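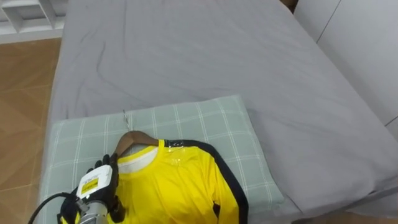 A grey fitted sheet on a made-up bed.

Gintarė Hunt has run the laundry at Goltlow for 8 years. It takes in bedding from guest houses, two small hotels and anyone in the town who would sooner not wash their own. On a busy day in September, 700 sheets go through.

"Fitted ones are the slow ones," she says. "A flat sheet goes in the roller and comes out done. With a fitted sheet you've got four corners full of elastic and they all want to catch."

She started in the trade at the Drusier hotel, stripping rooms, and moved to the wash house when her knees got bad. Most of what she knows about stains she learned there from the older women. Cold water for blood, washing-up liquid for sun cream, and no bleach on anything with elastic in it.

Her own sheets are washed at 40 degrees. The hotel work goes in hotter, but she thinks people at home overdo it. They also use too much powder.

"If the towels feel like card, that's powder. Halve it and see how you get on."

The price of gas has been the main worry. One dryer has been switched off and more is hung in the long room upstairs, where it takes until the next morning. The Alcaraz guest house asked for line drying anyway and pays a little extra for it.

Hunt is 62 and has no date in mind for stopping. Her niece does the Wednesday van round to Govow and may take over the books.

I asked how she folds a fitted sheet. She tucks one corner inside another, does the same with the other two, and lays it on a table to square it up.

"At home I roll it up and put it in the cupboard," she says.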